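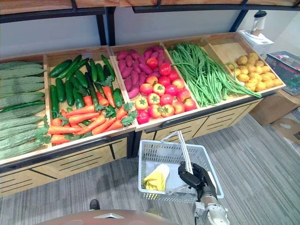 Five bins of artificial vegetables, with the carrots and cucumbers sharing one of them.

How to Set Up a Pretend Produce Stand That Looks Good Enough to Eat

I love a play market, and the produce stand is my favorite part of it! You can have the nicest shelves in the world, but a good heap of vegetables is what makes people want to pick up a basket and start shopping. I set ours up at Benville in May, and it took one happy afternoon.

What you need

A stand with open bins (wood looks lovely)
Artificial vegetables, more than you think
Crumpled packing paper for underneath
A soft cloth and a bowl of soapy water
A few shopping baskets with handles

I keep 300 pieces out and the rest in a tote. If you're starting from nothing, buy plenty of two or three kinds first and add the others later. One lonely cabbage looks sad. A pile of them looks like market day.

Step 1: Wash and sort

Wipe everything down and let it dry on towels. Sort by kind as you go, and check the leafy tops on the carrots while you're at it. A loose one can usually be pushed back in with a dab of glue.

Step 2: Build up the bottoms

Scrunch the paper and tuck it toward the back of each bin so the vegetables slope forward. You'll need far fewer pieces this way, and small shoppers can see what's there.

Step 3: Place the long things first

Ridged gourds look best lying side by side, all pointing the same way. Cucumbers are more forgiving. Lean some, stand some on end, and fill the gaps with whatever is left over. Long green beans are the fun part: lay them in one big bundle and let the ends tumble over the front!

Step 4: Put colors next to each other

Orange carrots beside dark green cucumbers, tomatoes against purple-red sweet potatoes... this is where I always lose track of time. Two kinds in one bin is fine, and I think it looks more like a real shop.

Step 5: Stack the cabbages
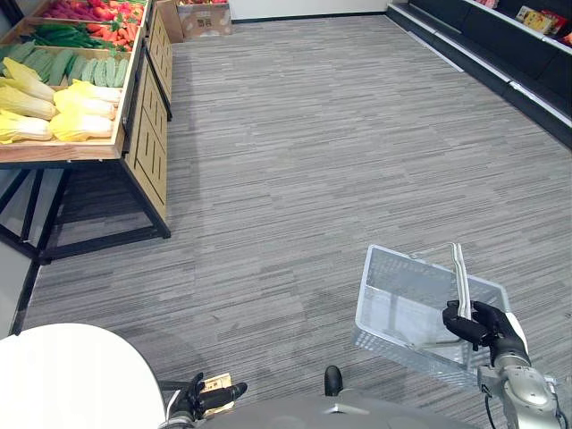 Napa cabbages like company, so lay them in rows with the leafy ends facing the same direction. Press the first row down into the paper a little and the second will sit on it without rolling. Bitter melons can go in a row behind.

Step 6: Leave room to shop

Give people space to stand with a basket and turn around. Then try it yourself. Fill a basket, carry it off, come back and put everything away again. If a pile slides when you take one piece, lower it a bit.

Keeping it tidy

Restack at the end of the day, starting with the beans, which wander into everybody else's bin. I do a full wash once a month, and swap in a few things from the tote while the bins are empty. Next time I'm adding mushrooms!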